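グリッパーが食器のふちを離さなくなったときの復旧手順

急ぎで書いてるので雑です。あとで直す。

先週から Gurkier のアームで「開け」の指令を送っても爪が開かない、が4回出てます。全部ボウルのふちを挟んだとき。エラー表示なし、上位のログでは「開完了」。これが一番たちが悪い。完了だと思ってアームが次の動作に行くので、ボウルごと振り回します。Minttu Karppinen さんの回はマグが一個割れました。けが人なし。

対象:食器の積み替え作業をやる人全員。

まず止める

非常停止は押さなくていい場合が多い。人が近くにいるなら迷わず押す。いないなら一時停止。非常停止だとブレーキがかかって手首の向きが固定されるので、その後がめんどくさい。

止まったら
・速度を5%に落とす
・手動モードに切り替え
・隣のアームも必ず一時停止(忘れがち。2台は連動してません)

手で引っ張らない。絶対。前回 Hipólito Ojeda さんがボウルを引いたら爪が急に開いて、指をはさみかけてます。

状態を確認する

見るのは爪とふちの当たり方、それから手首のケーブル。ケーブルがたるんで輪になっているので、姿勢によっては引っ張られてコネクタが浮きます。うちの4回のうち2回はこれ。残りはふちへの食い込み。

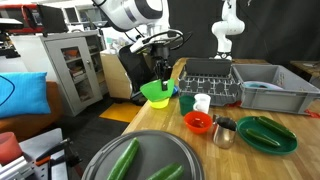
黄色いボウルの上で、緑のボウルのふちをつかんだグリッパー。ケーブルは手首の上で輪になっている。

見分け方。コネクタを指で軽く押してみて、カチッと入ったら接触不良。入らなければ食い込みのほう。押すのは手動モードを確認してから。

接触不良だった場合

1. 片手でボウルの底を受ける。爪には触らない
2. もう一人がグリッパーの電源を切る
3. コネクタを差し直す
4. 電源を入れて10秒まつ
5. 手動で「開」を一回だけ送る

連打しないこと。指令が溜まって、後からまとめて動きます。

食い込みだった場合

ボウルが傾いたまま挟まっていると、爪の片側だけに力がかかって戻れなくなるようです。原因はまだ調査中、Dale MacLeod さんが見てます。

1. 手動でアームを下げて、ボウルを下の面に軽くつける。押しつけすぎ注意
2. 手首を少しずつ回して傾きを戻す
3. 「閉」を弱い力で一回、そのあと「開」
4. だめなら電源を切って、付属の六角レンチで手動解放ねじを回す。左回り。半回転でじゅうぶん

重ねたボウルの場合、下のが一緒に持ち上がることがあるので先に押さえておいてください。押さえるのは電源を切ってかから。

再開する前に

・爪のゴムに切れ目がないか見る。切れてたら交換、在庫は Sellusel の箱
・何もつかまずに開閉を5回。音が変ならやめる
・台の端に寄った食器は内側へ戻す。落とすと次の人が困る
・開閉回数のカウンタをメモ。3,000を超えてたらゴムは見た目に関係なく交換

速度はいきなり戻さず、一皿ぶんは低速で。

当面の設定変更

「開完了」の信号は信用しない。Ewurabena Osei さんが爪の開き幅を直接読むチェックを入れてくれたので、設定画面で「幅確認」をオンに。開き幅が足りないとその場で止まります。Kļaviņa 側のアームにはまだ入ってないので、そっちは目視でお願いします。

把持力も一段下げました。ボウルが滑るようなら上げずに連絡を。

記録

発生したら共有シートに、時刻、食器の種類、つかんだ位置、どっちの原因だったか。写真もあると助かる。コネクタかどうか分からなかったら「不明」でいいです。空欄だと後で追えない。

質問は Yuk-lan Sin まで。夕方以降は返事おそいです。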